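Setting up your Plirkik account and sending your first submission

Right, you've got your login email and you'd like to have your say on something the council or the government is planning. Good! I wrote this part of the guide after helping a fair few people in our residents' group through their first go, so it follows the order that worked for us and it flags the spots where people get stuck. The running examples come from the Warnier reservoir hearing, which is the one I know inside out. Your hearing will have a different name at the top of the screen, but the buttons are the same.

Before you start

You'll need your reference code (it begins with the letter W for Warnier, other hearings use their own letter), a working email address and half an hour or so to yourself. If you're sending supporting papers, have them saved as PDFs. Plirkik will take Word files, but it has a habit of shifting the page breaks, and if you've written "see page 4" that's a nuisance.

Note: one person, one account. If two of you share a house and both want to make a submission, you need two email addresses. I tried it with one and the second submission quietly replaced the first.

Part 1. Create your profile

1. Click the link in your login email. It works for 24 hours and then you have to ask for another, so don't leave it sitting in your inbox over a long weekend like I did.

2. Choose a password. The box wants a number and a capital letter.

3. Fill in your name as you'd like it published. This is the name that goes on the public list, so if everyone calls you Mel but the electoral roll has Melanie, pick the one you're happy to see in print. Mehrangiz Ebrahimi, who sat beside me for the first training evening, put hers in all lower case and it stayed that way through the whole hearing.

4. Enter your postcode. Plirkik uses it to work out whether you live inside the affected area. For Warnier that's everything between the old quarry road and Yeon, and if you're just outside it you can still take part – you simply get listed under "other interested persons".

5. Tick or untick the box marked "Show my street". It comes ticked. I'd untick it.

6. Press Save. You should see a green bar across the top of the page. If you see a yellow one, scroll down, as there's a field it doesn't like and it won't tell you which until you get there.
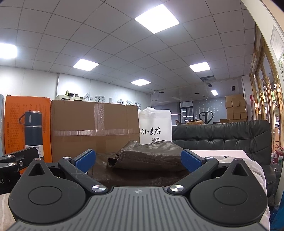 Part 2. Write your submission

1. From your dashboard, choose New submission and then the name of the hearing. If the list is empty, the consultation hasn't opened yet or has closed. The dates are on the notice, usually at the very bottom.

2. Pick a position: Support, Oppose, Support with conditions, or Comment only. You can change it right up until you submit. I went for Support with conditions on the reservoir, which gave me an extra box for the conditions (mine were a cap on what gets added to household bills, and a proper independent review of the costs before anybody signs the second contract).

3. Type or paste your statement into the main box. The limit is 2,000 words, and the counter is underneath on the left. It counts headings and footnotes as well, so my first draft went over when I was sure it was fine.

4. Link each point to a paragraph in the proposal. You do this by highlighting your sentence and clicking the little chain. The Warnier proposal has 666 numbered paragraphs (yes, really, and yes, there were jokes) so use the search box at the side and don't try to scroll. Linking is optional, but the inspector's staff sort comments by paragraph, and a linked point turns up in the right pile.

5. Save your draft. Then save it again before you go and make tea.

Caution: Plirkik logs you out after 35 minutes if you haven't clicked anything. Typing doesn't count as clicking! I lost a rather good paragraph about the turbine costs that way. Write in something else and paste it in.

Note: pasting from an email sometimes brings odd symbols with it in place of apostrophes. Have a quick read through before you go on.

Part 3. Add your papers

1. Click Attach and choose your file. One at a time, I'm afraid.

2. Give each file a plain title. "Letter from the water company, January" is far more use to the inspector than "scan0003final".

3. Say where it came from. If it's a freedom of information reply, put the request number in the source box.

4. If your papers are scanned, run them through Flendex first. It's the free text reader linked from the help page, and it makes the words in a scan searchable. Chang-ho Choo put all his old parish minutes through it in an evening, and they were quoted in the interim report, so I'd say it's worth the bother.

Caution: anything you attach is published. Black out phone numbers, signatures and account numbers before you upload. Drawing a black box over them in a PDF isn't always enough, as the words can still be copied from underneath. Print it, mark it with a pen and scan it again.

Part 4. Check and submit

1. Open Preview and read the whole thing as a stranger would. I always find a typo here.

2. Decide whether you want to speak in person. Ticking Yes doesn't commit you to anything, and you can withdraw up to noon the day before. Ticking No is harder to undo, and I had to write to the programme officer to get mine changed.

3. Press Submit, then press Confirm on the second screen. Lots of people miss the second screen. If your dashboard still says Draft, you missed it too.

4. Wait for the receipt email and keep it somewhere safe. The receipt number is the only thing the helpdesk will ask you for.

Note: once you've submitted, you can add a correction but you can't edit the original. Both versions are shown, with the correction underneath.

If the receipt hasn't come by the next morning, look in your junk folder, then go to Part 6 for the helpdesk's opening hours and the paper form.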